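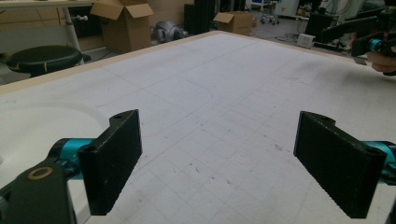

Issue 57

May 2019
By Selorm Laryea

Rillum Carry-On Organizer, Large: Review
114 shares | 15 comments

I fly in and out of Clandarport for work, usually two nights at a time, and I don't check a bag. For the past several months everything I packed went into the Rillum Carry-On Organizer, the large size in gray. It is a hanging set of shelves that folds flat into a carry-on suitcase. You pack the shelves, compress them with two side straps, and lay the whole thing in the case. At the hotel you pull it out by the handle and hang it on the closet rod.

I paid for it myself. Kwofie sells a similar one for less, and I borrowed that one from Bernice Sowah for one trip so I could compare them.

Packing

The Rillum has four shelves. The top one is shallow and fits underwear and socks. The next two are the same size and will each take three folded shirts, or two shirts and a light sweater. The bottom shelf is deeper and is supposed to be for pants. It works for pants if you fold them in thirds. Jeans make it bulge and the case gets hard to close.

Shoes don't go in it. I put mine along the side of the suitcase in a plastic bag, the way I did before. There is a mesh laundry pocket on the back with a zipper. By the second day it holds one set of worn clothes and that is all it wants to hold.

The side straps are the best part. They pull down evenly and the buckles don't slip. On the Kwofie, one strap kept loosening and I had to tie a knot in it before the flight home.

At the airport

I was stopped once at security on the way back from a conference in October, and the officer wanted to look under the shelves. With the organizer in place you can lift everything out in one piece, let them look, and put it back. That took less than a minute. When I used to pack loose, a bag search meant repacking on the bench with my shoes off.

The case still has to fit the sizer. I used it in a hard-shell suitcase and in an older soft one. In the hard case, four full shelves fit with a little room at the hinge side. In the soft case the front panel pushed out and a gate agent at Clandarport asked me to try it in the sizer. It went in, but I had to lean on it. If you fly the smaller regional planes, where they take most roller bags at the door anyway, none of this matters much.

Esi Ofori, who books travel for our office, takes the early shuttle with me and uses the medium size. She says the medium is enough for one night and leaves space for a laptop sleeve. I tried hers against my case and agree with her. For two nights in cold weather I would still get the large.

At the hotel

The two hooks are metal and they fold down when not in use. They fit a normal closet rod. They don't fit the thick wooden rods some older hotels have, and they won't go through the closed rings on theft-proof hangers. At one airport motel there was no rod at all, only a row of pegs, and I hung it from two of those. It leaned but stayed up.

Fully loaded, it sags a bit in the middle. The shelves have a stiff insert, and the insert in my second shelf has started to bow. Clothes still stay put. I wouldn't keep it hanging for a whole week.

Shirts come out with fewer creases than they do from a packing cube, though a dress shirt still needs the iron. Knit shirts I wear straight from the shelf.

Wear so far

The stitching at the handle is fine. One zipper pull on the laundry pocket came off and I replaced it with a paper clip. I wrote to Rillum about it and got a reply the next day offering a new pull, which arrived in a plain envelope two weeks later. The fabric picked up a coffee stain that came out with dish soap. The tag says not to machine wash it, and I haven't.

It weighs more than I would like. If your airline weighs carry-ons, check the limit first. Obed Boateng flies a budget carrier that does, and he gave his away after one trip over this.

Compared with the Kwofie

The Kwofie is lighter and folds smaller when empty. It has three shelves, plastic hooks and no laundry pocket. The straps are poor. For someone who travels twice a year it would do the job, and the money saved would cover a ride to the terminal.

Verdict

I'm keeping the Rillum. It suits short work trips, a hard-sided case and a hotel with a proper closet. It doesn't suit long stays, soft bags packed to the limit, or strict weight rules. I'd like stiffer inserts and a better zipper pull.

Rating: four out of five.

1,823 views | 15 comments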